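Stories > Short Fiction > The Bench Log

The Second Module

Anwara Dissanayake kept the bench log at Vekus in pencil. Ink was permitted. She had used it for her first four months, and the pages from that period were hard to read where she had changed her mind.

The contract with Rodmont covered 200 used office computers. Each was to be opened, checked for memory and processor, and listed. The first 159 had been entered by June. The work had then stopped for reasons that were in a letter she had not been shown.

She began again at the gray board. Parts waited there in molded slots, memory on the left, processor to the right in its square recess.
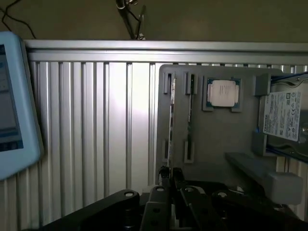
The board, with two memory modules in their slots.

The old sheet for unit 58 gave one module. The handwriting was Tăng's. He had left for Trumoteck in the spring, and his entries were generally correct – he wrote slowly and checked the part against the line before he signed. She read the sheet twice and laid it by the log.
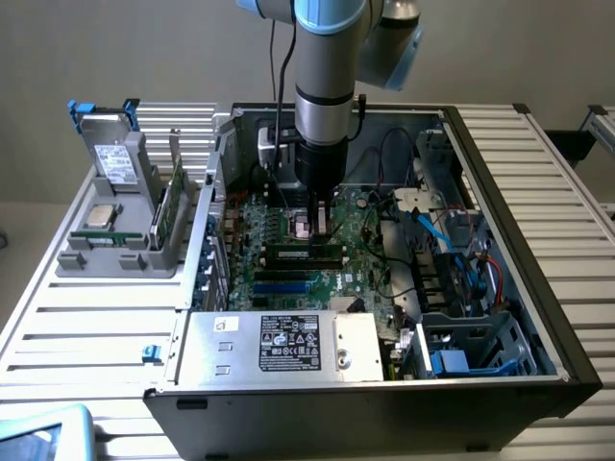
Memory is a simple thing to record. A module is in its slot or it is out of it, and the form has a box for each case. Anwara had explained this to two trainees and believed it. The tower lay on its side on the slatted aluminum table with the cover off. Two modules sat parallel in the middle of the green board, the upper one with a pale label strip. She wrote "2" in the box and then looked at Tăng's "1" for some time.

There were three explanations. He had made an error. The sheet belonged to a different machine. A module had been added after he signed. The form had no box for any of these. She wrote the serial number of the case on a separate slip and went on to the next Dell.

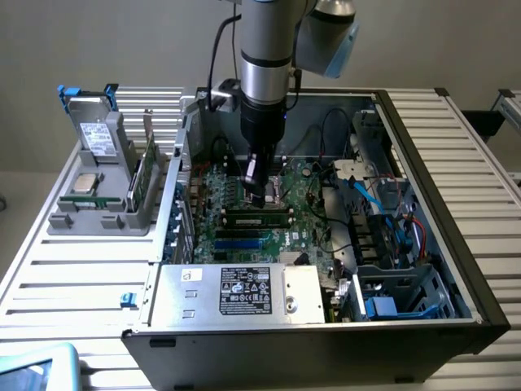 Dell tower on the slatted table, drive cage to the right.

At five she telephoned Trumoteck. Tăng remembered the unit.

"One module," he said. "The second slot was empty. I had a spare in the drawer."

"Did you put it in?"

"Is it working?"

She said that this was a separate test, on a separate form. He agreed that it was. She erased nothing, wrote "see slip" in the margin, and sharpened the pencil.

Contact | © 2022 | Back to top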